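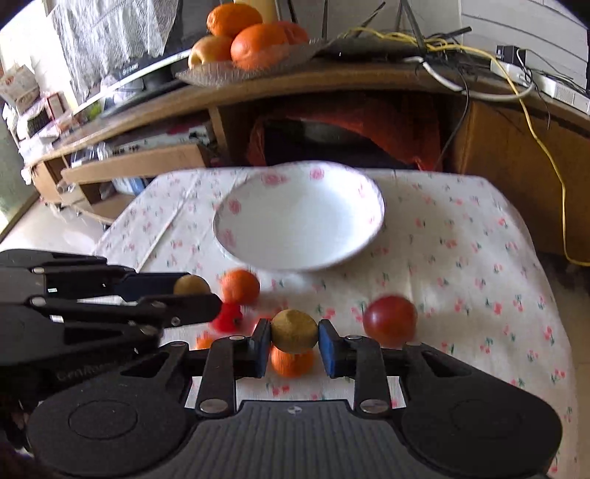 Week 11 -- Pattern and repeat in printed household textiles

Notes for W. Rugemalira's group. Read before the July crit.

Repeat = smallest unit that tiles. Block, half-drop, brick, mirror. Know all four, draw all four. Half-drop hides the seams best, costs more to set up.

Scale. Motif has to work at arm's length AND from the doorway. Bincombe sample book: same leaf at three sizes, only the middle one sold. Large motifs waste cloth at the hem, small ones go to mush.

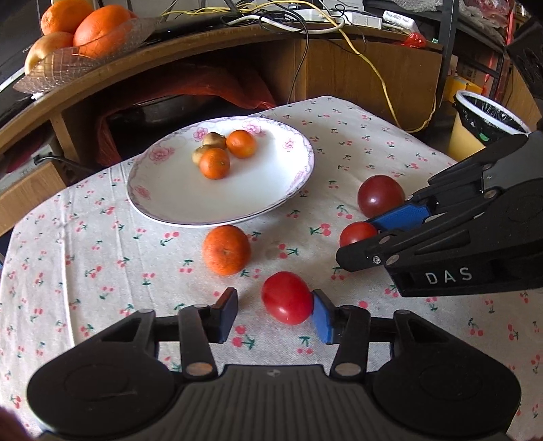 Ground color does more than people think. White ground = motif reads sharp, gaps read as shapes too, so check the gaps. Mixed patterns on one table: keep one family of color going. Small red-pink cherries on a white cloth next to a plate with pink flowers on the rim -- fine, the pinks talk to each other and the sizes differ. Same size would of been a fight.

Registration. Red and green plates drift, stems come off the fruit. Allow a trap. Mfaume handout has the table, p. 100.

To do: one repeat, two colors, half-drop. Paper first, then cloth. Bring the rejects aswell.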